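[grafting-list] Re: Jokell wax, my results so far

From: Marcus Lindqvist
To: grafting-list
Subject: Re: Jokell wax, my results so far

Torbjørn Bråten wrote:

> Hello all,
>
> Short report after my second spring with the Jokell cold wax. I am
> now convinced. Last year I used it on a few pears only and they were
> all good, so this March I used it on nearly everything, and the takes
> are the best I have ever had. The unions callus faster, you can see
> it under the tape, and the buds move earlier than on the ones I did
> with ordinary wax in other years.
>
> If you want real numbers, the maker has a sheet from the Figueiredo
> nursery. They did 1,247 bench grafts and 308 of those got the Jokell,
> and the Jokell ones did far better than the rest. So it is not only
> me.
>
> It costs more, I know. But a tin lasts, and what is the price of a
> lost scion of something rare? I would say to anybody still melting
> beeswax in a saucepan, give it up. I have also started to dip the cut
> ends in Zenel for a minute before joining. I think the two together
> is the answer.
>
> Torbjørn

Well, I'm one of the people still melting beeswax in a saucepan, so take this with whatever salt you like.

I'm glad your grafts took. I mean that, I know how much of your old pear wood came from trees that have gone since. But I've read your message three times and I can't find anything in it that tells me the wax did it.

Start with your own results. Last year, a few pears. Pears on quince with decent wood in a mild spring will mostly take if you tie them up with a bootlace. This year, nearly everything, which means you had next to nothing done the old way to set beside it. You are comparing this spring with your memory of other springs. We had no hard frost after the middle of March here, the sap was up early, and my own takes were the best I've had too, with the saucepan. If I'd switched to goose fat this year I would now be writing to the list in praise of goose fat.

And you've added the Zenel in the same season. So if something did help, which was it? You say the two together is the answer, but you haven't done one without the other on enough trees to know. I looked at the Zenel packet in the shop and it tells you to dip the base of a softwood cutting. It says nothing at all on grafts. You may be right that it does some good on a cut face. It might equally do nothing, or slow things down while the good weather covers for it.

Now the sheet. I went and got it from the maker, having seen it quoted on here before. It is one side of paper. It says what you say it says: 1,247 grafts, 308 with Jokell. What it leaves out is nearly everything I'd want:

Which 308? Were they picked at random down the bench, or was it one variety, or one day's work? Nurseries do things in batches. If the Jokell lot was all one easy apple and the rest had the plums and the medlars in it, you'd get a lovely difference and it would mean nothing.

Who did the cutting? Anybody who has stood beside a good grafter knows that the hands matter more than what goes on top. If the best knife on the bench got handed the new tin, there's your result.

What did the others get? The sheet says "standard treatment". That could be hot wax, tape, a cheaper cold wax or a smear of something from the back of the shed.

When were they counted? A graft that has broken bud in May can be dead by August. We've all had that, the scion lives on what it has stored and then stops. I don't call it a take until it has put on proper growth and come through a dry spell. The sheet gives no date for the count.

And it was printed by the people who sell the tin. I don't say they made it up. I say they'd hardly have printed it if it had gone the other way.

As for callus you can see under the tape, I'd be careful there. To see it you have to look, and I bet you looked more often at the new ones. I do the same with anything I've paid too much for.

We went through all this at Flotcombe a few years back, for those who weren't on the list then. It was the honey business. Half the orchard group was painting honey on the cut and swearing by it. We finally agreed to do it fairly: same rootstock, same variety, one person cutting, and a coin tossed for each graft to settle whether it got honey or nothing. By late summer you could not have told the two rows apart, except that the ants had a view. Several people went on using honey anyway, and good luck to them, but at least the rest of us stopped buying it.

What spoils most of these trials, mine included, is the labelling. It's a dull subject and I make no apology. You can toss your coin and keep your notebook, and then by July the ink has gone off the tags on the south side and you are left guessing which tree was which. Once you are guessing, you guess in favour of the thing you wanted to be true. I have caught myself at it. There was a row of Bramleys where I "remembered" that the good ones were the whip and tongue, until I found the old plan in a coat pocket and half of them were clefts.

So, for what it's worth, this is how I do it now. Every tree gets 2 labels, one tied to the stake and one pushed in at the foot, both with the same number and nothing else. No variety, no treatment. The number goes in the book and the treatment goes beside it in the book, and the book stays in the house. That way when I walk the row in August to say alive or dead, I don't know what I'm looking at. It feels silly when you are both the person hiding the answer and the person looking for it, but with a long enough row you really do forget.

For writing on the tags I've tried most things. Soft pencil on a matt tag outlasts nearly every pen. Scratching the number into a strip of soft metal outlasts the pencil. A marker is quick and easy to read from the path, and for one season in shade it will do, but "permanent" on the side of a pen is a claim like any other and I'd want to see it after a summer in full sun before I trusted a trial to it. I go over mine again at midsummer if I've used one.
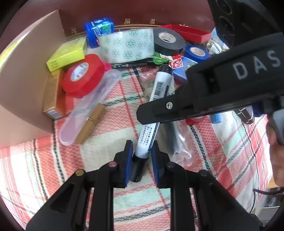 Back to the wax, then. If you want to change my mind, and I'm quite willing to have it changed, do this next March. Take one variety and one rootstock, whatever you have most of. Cut them all yourself in one go, with the same knife. Toss for each one. Jokell on heads, your old wax on tails, no Zenel on anything. Number them, put the book away, and count them at the end of August. Then the year after, do the same with the Zenel on its own. It's 2 seasons' work and it will cost you a few trees you would otherwise have done your favourite way. Keep the rare wood out of it if that worries you, it would worry me.

How many? More than you'll want to do. With a dozen of each, one slug can swing the whole thing. I'd want enough that losing a handful by accident on either side wouldn't change what you'd say afterwards.

I'll match you, tree for tree, if you post me enough from your tin to do it. I'm not buying one. If both of us see the same gap in two different gardens with two different pairs of hands, I'll give away the saucepan and say so on the list.

One other point, on the price. You ask what a lost scion of something rare is worth. Fair question, but it only bites if the wax saves scions, which is the thing we don't know. Meanwhile the same money buys a good stone for the knife, and I'd put more faith in a flat clean cut than in anything that comes in a tin. Most of the failed grafts people bring me to look at have daylight showing between the two halves. No wax is going to fix that.

Has anyone else got figures on cold wax against hot, with both done in the same year? Bad results as welcome as good ones. I suspect there are several people reading who tried it, saw no difference and didn't think that was worth writing in about. Please do write in.

Torbjørn, separately, are you still short of quince stocks? I have a few spare that need to be out of the bed before winter.

Marcus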